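Big month for the grape team at Mostthorpe! The Clasel project has now logged 700 examples of its robot handling fruit, and a learning system will train on every one.

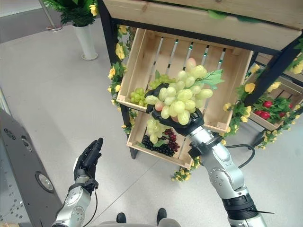

Issue 27, page 2

Comfort Dogbe, who runs the sessions, loves how differently each bunch hangs (stems, leaves and all) and wants plenty of that variety in the set. Another 100 examples are planned for February, with more crates and more kinds of fruit. 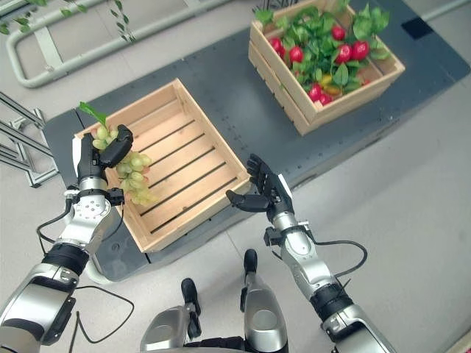
A bunch of pale green grapes over an empty crate.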